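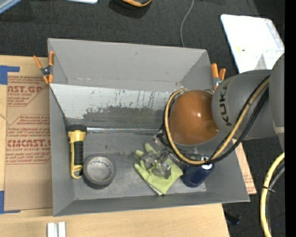

Lestwood Lending Records is a table of loans made by the Lestwood tool library, one row per item per loan. It was prepared for work on how household goods are named, borrowed and returned, and it is released as plain CSV with a separate vocabulary file. Items are recorded by type only. A yellow flashlight with a black rubber grip, like the one on the left inside the gray box, is entered as "flashlight", and the orange spring clamps on the rim are entered as "clamp, spring". Color, grip material and condition are not part of the item name. The vocabulary contains 259 item types.

Contents

loans.csv: the main table, 16 columns
items.csv: item types, with preferred name, plural and parent category
aliases.csv: desk wording mapped to preferred names
branches.csv: the 4 lending desks and their opening hours
CHANGES.txt: corrections since the first release

All files are UTF-8 with comma separators and a header row. Empty fields are empty. The strings "NA" and "none" do not appear as missing-value markers, but "none" does appear as a legitimate value in the deposit column.

Main columns

loan_id: integer, unique, not sequential
item_type: foreign key to items.csv
branch: foreign key to branches.csv
out_month, in_month: month and year only
days_out: integer, computed from the original dates before they were removed
deposit: none, low, standard or high
renewals: integer
returned_as: complete, incomplete, damaged or lost
desk_note: short text, edited (see Privacy)

The remaining columns are flags set during cleaning. Each begins with "fl_" and takes the value 0 or 1. A row with fl_merge set to 1 was built from two ledger lines that described the same loan.

Collection

Desk staff entered loans in a ledger program written by Deschamps, which allowed free text in the item field. Spelling and level of detail vary by desk and by shift. One desk wrote "torch" for both flashlights and gas torches until the practice was noticed in March. Those rows were resolved from the deposit value where possible, since gas torches always carried a high deposit. Rows that could not be resolved have item_type "torch, unspecified".

Exports were taken with the Clurnent converter. It truncates notes at the first line break. Truncated notes were restored from the ledger for the Flovden desk only. At the other desks a note that ends abruptly should be assumed incomplete.

Naming rules

Lucienne Pons wrote the vocabulary and Albane Millet checked it against the ledger. The head noun comes first, followed by a comma and a modifier: "saw, coping", "level, torpedo". A modifier is added only when the library lends more than one type under the same noun. Brand names are removed unless the brand is the only common name for the thing. Sets are one item. A drill lent with a case and charger is "drill, cordless", and a missing charger is reported in returned_as.

Disagreements between the two readers were settled by discussion. The original wording is kept in aliases.csv, so a different scheme can be rebuilt from it.

Privacy

Borrower names, addresses and card numbers were deleted at export. There is no borrower key, and loans by the same person cannot be linked. Personal names in desk_note were replaced with "[name]". Replacement was done by hand and some nicknames may remain. Please report any that are found.

Known problems

- days_out is wrong for loans renewed by phone at the Flovden desk. The renewal was entered as a new loan. Use fl_phone to exclude them.
- "ladder, step" and "stool, step" were used interchangeably at two desks and should be pooled.
- Seasonal counts are affected by desk closures. Check branches.csv before comparing months.
- "damaged" has no severity scale. It covers a cracked handle and a burned-out motor equally.

Unsuitable uses

The table does not support estimates of tool ownership or product reliability. Purchase dates are not recorded, and an item that was replaced keeps the same item_type.

License

Free to use and redistribute with attribution to the Lestwood tool library. Keep CHANGES.txt with any copy.

Related items

Lestwood Repair Log
Flovden Desk Opening Hours
Deschamps Ledger Field Guide
Clurnent Converter: Export Notes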